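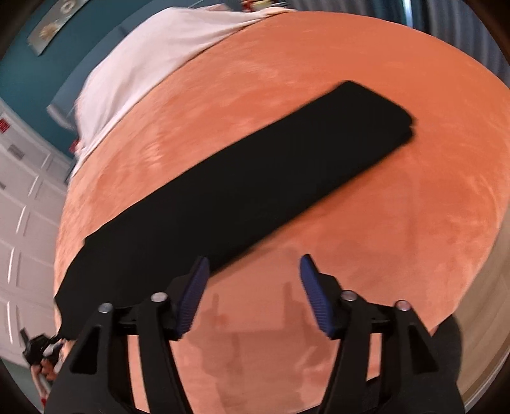

Isauro Ayala

Equipment Planning for Small Automation Projects
Notes for Unit 2: Building the budget
Revised August 21, 2021

These notes go with the second unit. Read them before you start on your own equipment plan, and bring a draft of the plan to the first session in September. The draft can be rough. It needs a list of items, a price next to each one, and a line saying where the price came from.

1. Start with the task

Most weak plans start with a catalog. Somebody sees an arm they like, gets a quote, and then writes a task that fits it. Write the task first, in one or two sentences, using the words of the person who does the work today. "Pick up a folded cloth from a seat and put it on a shelf" is a good task statement. "Flexible textile handling" is not, and you can't price it.

Under the task, write down what will be touched. For each object note the material, the size, the weight and how it is likely to be lying. A folded cloth on a velvety seat is a different problem from the same cloth on a hard bench. The upholstery gives under the finger pads, the nap can drag, and a strip of cloth may hang over the rim where there is nothing behind it to push against. Black cloth also takes some care with lighting and exposure. All of this ends up in the budget, mostly as finger pads, lamps and hours.

2. Hand-held tools and mounted arms

If the project depends on demonstrations, there are two things you can buy first. One is an arm with a gripper on it, driven remotely. The other is a hand-held gripper with a camera, which a person carries from place to place and uses directly on the objects. You may need both in the end. They do not have to be in the same purchase order.

Hand-held tools are cheaper per unit and need no mounting, no guarding and no floor space. They can go into an ordinary furnished room. What they cost is people's time. An arm costs more on the first day and then sits in the plan every year after that as service, spares and insurance.

For the course project, assume hand-held tools in the first phase and one arm in the second. If you want to argue for the other order, do it in the plan and show the numbers.

3. The cost headings

Use these headings in this order so that plans can be compared.

Purchase. The tool or machine itself, with the options you need. Ask whether the camera, lens and mount are included. On hand-held grippers they often are not.

Wear parts. Finger pads, pivot bolts, linkages, cables. Rubber pads with a ribbed surface wear down, and grip changes as they do. Printed plastic parts crack at the thin places. Get a price for a full set of each.

Objects. Cloths, sheets, cushions, boxes, whatever the task handles. Students leave this out every year. In the worked case below it is a separate line.

Room. Rent, furniture, lighting, curtains or blinds if daylight is a problem. If you are borrowing a room, enter zero and write down who agreed to it and until when.

Labor. Hours to operate, hours to check the recordings, hours to clean up and reset. Use the full hourly cost, not the wage.

Storage and computing. Disks, transfer, backup. Video fills space faster than the first estimate says.

Training and setup. At least one paid day per operator before any useful work is counted.

Reserve. 15 percent of everything above. Do not spread it through the other lines.

4. Worked case: Nilmont

Nilmont is the practice firm we use through the whole course. It cleans and resets furnished rental apartments and wants to know if picking up and sorting textiles can be partly automated. The first phase is demonstrations only, using two hand-held grippers.

The plan calls for 200 operator hours. An early draft had 153, which was the time spent with the tool in hand. It left out moving furniture, refolding cloths between attempts, swapping memory cards and charging. The correction added 47 hours, and at full labor cost that was more than the price of all the spare pads in the plan. Keep both figures in the table, one under the other, so the reader can see what changed.

Two suppliers quoted, Enow and Solís. Enow was lower on the purchase line. Solís was higher but included a spare set of pads and the camera mount. With those added to the Enow quote, the gap was small enough that delivery time decided it. The quotes are in the course folder. Work through them yourself before you look at the comparison sheet.

5. Reading a quote

Check the date it runs out. Check the currency and who pays freight and duty. Find out whether the warranty covers use by several operators and use outside a workshop. Ask for the price of the second unit and the fifth unit at the same time as the first. Ask how long the supplier will keep making the same finger pads. If the pads change halfway through a project, recordings made before and after may not match well.

Get answers in writing. A phone call does not count as a source in your plan.

6. Timing

Put the orders on a calendar next to the labor. A common fault is operators booked for a week when the tools are still in customs. Order wear parts with the tools. Order the objects early too, and buy enough of the same cloth at once, as colors and weaves get discontinued.

Split the spending at a decision point. For Nilmont it comes at the end of phase one: the arm is ordered only if the recordings pass the check described in Unit 3. Until then the arm is in the plan as a figure and a quote, and no deposit is paid.

7. For the first session

Draft plan, one page, using the headings from section 3.
Task statement and object list.
Two quotes for at least one item.
A note on which line you trust least and what you would need to fix it.

Reading: the Nirenberg handout on life-cycle cost, first half only. The second half deals with depreciation and we will get to it in Unit 4.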